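My aunt left me her radio, and by radio I mean a brown Loliton the size of a microwave that only ever picked up one station, Nekero, and only after supper. I was 12 when she first let me touch the dial. I'm 62 now, so you can do the math on how long I'd wanted the thing.

It came by mail in June with a note taped to the back. "Don't turn it up past 2," it said, in her spiky handwriting. Well, you can guess what I did!

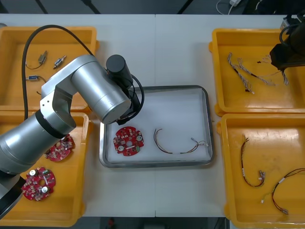 A round red board and a wire harness.

At 2 it played dance music, same as ever. At 3 there was a man reading grocery prices, and they were cheap, too (eggs, a quarter!). At 4 I heard dishes. Somebody was washing up and humming, and I knew that hum. I sat down on the kitchen floor in my socks and stayed there till the tubes started to smell.

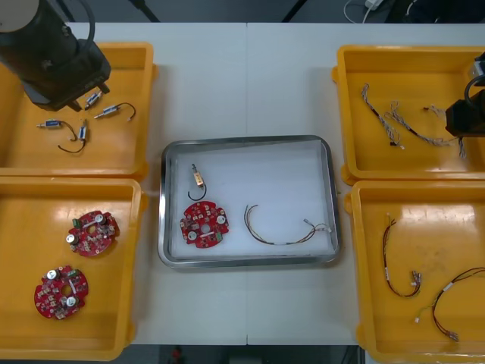 Solenoids in a yellow bin.

I called my cousin Zinia, who got the house and all the good spoons. She said our aunt used to sit up nights with that radio, talking back to it, and once lost nearly 75 dollars on a horse it told her about. "What horse?" I said. Bensaid, she said, and it came in dead last.

So the next night I tried it. I turned the knob up to 4, waited for the dishes, and said hello. The humming quit. Water ran a while.
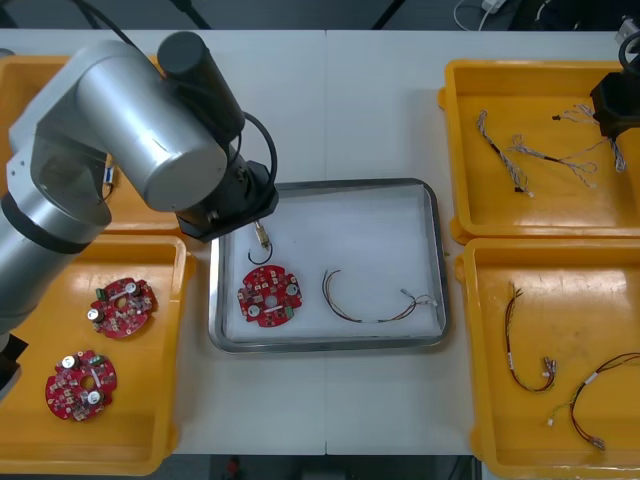
A short loop of black wire over the tray.

Then my aunt's voice, cross as anything, said, "I wrote you a note." I laughed so hard I scared the cat. I told her about the spoons and she said Zinia could keep them, they were plate. We talked until the station went off the air, and I turned the knob back down to 2 like a good girl.

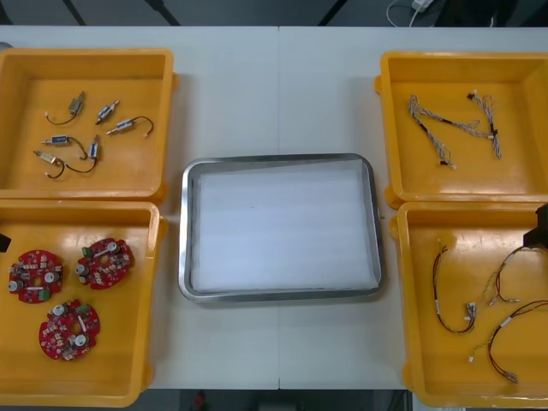

Inese Hunt wrote: I read this one out loud to my sister and we both want to know what's at 5. Please tell me she tries 5! Our grandmother had notes taped to everything she owned and we never minded a single one of them either.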